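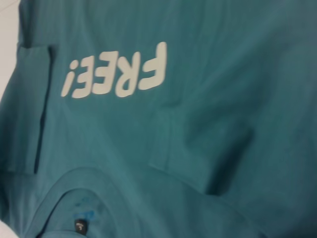
A FREE! tee at the folding table, collar end

Zovov Laundry > Staff Guides > Folding Room > Working Beside the Belay

Welcome to the folding room! If you've come over from pressing, or you folded by hand at Brundorberg like I did, your first shift next to the Belay will feel a bit odd, and I promise it passes. The arms take the T-shirts now, and we take whatever needs a second look -- which in June, when the camps send everything at once, is plenty. Our best shift so far was 503 pieces.

Step 1. Laying the shirt down

Clear the table, smooth the shirt with your palms, and step back to the floor tape before you press the green button.

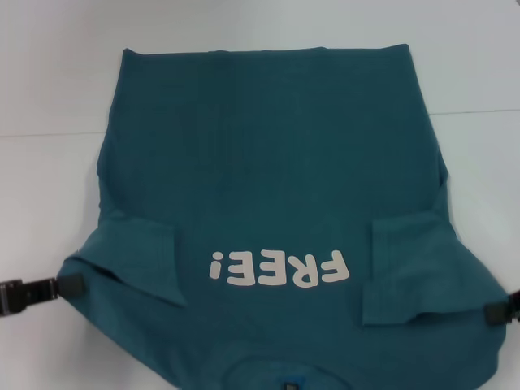 Your main job while the arms run is watching, and I know that sounds like resting, but it takes more out of you than you'd think. Look at the sleeves first. With both of them turned in over the front and a gripper holding each side by the shoulder, I leave the machine alone. Wait until both arms have let go and pulled back before you reach for anything.

Step 2. Knowing when to step in

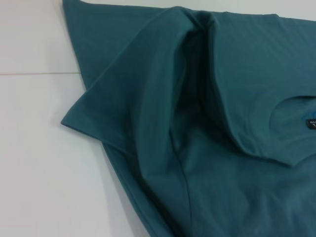

Hand folders tend to fix things too early, me included. Cloth goes through some ugly shapes on its way to being folded, and half of them sort themselves out. A sleeve poking out past the body onto the bare table, with the middle bunched up in ridges, is worth one more try from the Belay. If it looks no better after that, press pause, wait for the amber light, and shake the shirt out yourself.

Step 3. Writing it down

Every pause goes on the Stullen sheet, with the time and a word or two about the item.
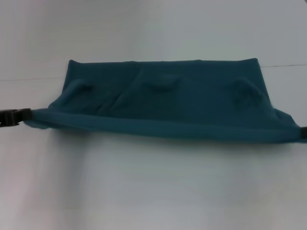
"Twisted" is fine, "thick seam" is fine, and please don't worry that a long list makes you look slow. Those notes are how we got the afternoon rotation: 4 people swapping between watching and hand folding, so your shoulders and your eyes both get a break. Come find me at the break table if you get stuck -- I like the company.

Leandro Echevarría, folding room lead

12 shares | 3 comments

© Zovov Laundry | Contact the folding room | Back to top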